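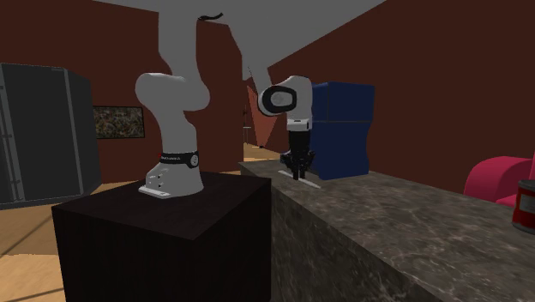 Dark stone countertop.

About > Company > Who We Are

About Mondbridge Stone

Mondbridge Stone measures, cuts and installs countertops for homes and small businesses. We work in granite, marble, quartzite and soapstone. We also repair and reseal stone that other shops installed, including older tops where the original installer has closed.

The company was started by Þröstur Norðdahl and Soledad Sepúlveda, who met while working at a monument yard. Þröstur cut headstones and Soledad ran the office and did the lettering layouts. When the yard was sold, they bought its older bridge saw and rented half of a former feed store on Mikkelsen Street. The other half was a tire shop for the first few years. We now have the whole building, and the saw is still used for splashes and narrow pieces.

There are 26 people at the company today. Most of them work in the shop or on the install crews. Soledad still prepares the drawings for every kitchen with an island or a mitered edge, and Þröstur looks over each slab before it goes on the saw.

How a job goes

You pick the slab yourself. Slabs from the same block can look quite different, and a hand sample does not show much of the pattern. Our yard is open to walk through, and if we do not have what you want we can send you to the wholesalers we buy from.

We measure after the base cabinets are set and level. Please have the sink and cooktop at the house by then – we cut to the actual fixture and not to the spec sheet. Measuring takes an hour or two. After that we send a drawing that shows the seams, the overhangs and the edge profile, and we wait for a signed copy before cutting.

Installation is usually done in one visit. Plumbing has to be disconnected beforehand and reconnected afterward by your plumber. We do not do plumbing or electrical work. Old tops can be removed and hauled away for an added charge, which is listed on a separate line of the estimate.

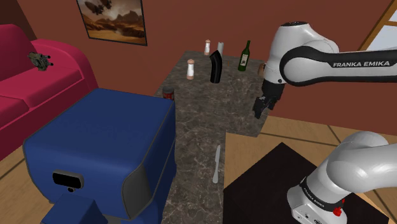 Marbled stone countertop in a dark color.

Dark stone

A good share of the questions we get are about dark tops. They show dust, dried water spots and crumbs more than a mid-tone stone does. A polished finish is easier to wipe clean, and a honed finish has less glare but shows fingerprints. Some dark stones need very little sealer and some need a fair amount. We put a few drops of water on an offcut and see how fast it soaks in, and you are welcome to try this at the yard.

For daily cleaning, use warm water and a little dish soap, then dry with a towel. Skip vinegar and anything with lemon in it, particularly on marble.

Muleo and Todar

Muleo is our remnant room. It sells leftover pieces for vanities, hearths, shelves and pastry boards. Prices are marked on the back of each piece and include a straight cut but no edge work. Stock is cleared every March.

Todar is the small shop we took over when its owner retired. It handles repairs only: chips, open seams, loose sinks and burn marks. Todar jobs are booked through the same office, with a minimum charge for a visit.

Visiting us

We are at 1205 Mikkelsen Street. Park on the gravel side, as trucks use the paved side for loading. Closed shoes are required in the yard, and children need to stay with an adult. No appointment is needed to look at slabs, but call first if you want one pulled out from the rack.

Last updated: 29 January 2018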